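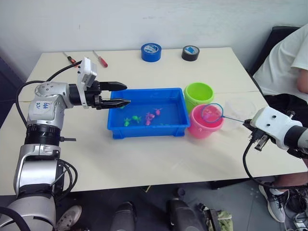

# Lellby Fishing Game Set

A tabletop water game: catch the fish with the net, sort them into the buckets. The set is made for home tables, classrooms and waiting areas where a floor-standing water table won't fit.

## What you get

- Blue plastic tray, rectangular, with raised walls and a flared rim
- Toy fish in green and pink
- Lime-green bucket
- Pink bucket
- Small fishing net with a blue ring and a thin handle
- Clear plastic container

## Size and weight

| | |
|---|---|
| Tray length | 45 cm |
| Tray width | 34 cm |
| Weight, dry, all parts | 600 g |
| Item number | 132 |

## Setting up

Put the tray on a level table before you fill it. Half full is plenty. The fish need enough water to move when the net comes near them, and a tray filled to the rim will slop over as soon as somebody leans on the table. Use plain cold or lukewarm tap water. Bubble bath leaves a film on the plastic that takes several rinses to get off.

Stand the buckets next to the tray on whichever side the player's netting hand is. Left-handed players will want them on the left. They can touch the side of the tray – that way most of the drips from the net stay off the table. Lay a towel under everything if the table is bare wood.

## Ways to play

**Sort by color.** Green fish go in the green bucket, pink fish in the pink one. Younger children usually start with this.

**Take turns.** One fish per turn, then hand over the net. A fish that falls off on the way goes back in the tray.

**One color only.** Call out a color and leave the other fish alone. This is harder than it sounds once the water is moving.

The clear container has no fixed job. Use it to top up the water, or keep fish in it that are out of the game.

## Cleaning and storage

Empty the tray after each session. Lift it by the two short sides and tip it from a corner. Rinse the fish in clean water and let them dry on a towel before you put them away. Hang the net up by its handle; a damp net left in the bottom of a bucket starts to smell.

Not suitable for the dishwasher. Don't leave the tray in direct sun for long periods.

## Safety

An adult should stay at the table whenever there is water in the tray. The fish are small parts and must be kept away from children who still put things in their mouths.

## Spare parts

Nets and fish are sold separately through Trimivstead. Fish come in bags of a single color, so say green or pink when you order. Trays are not sold on their own.

Questions about parts and orders: Oratile Zulu, Trimivstead customer desk. Please quote the item number.

Page updated Oct 26, 2026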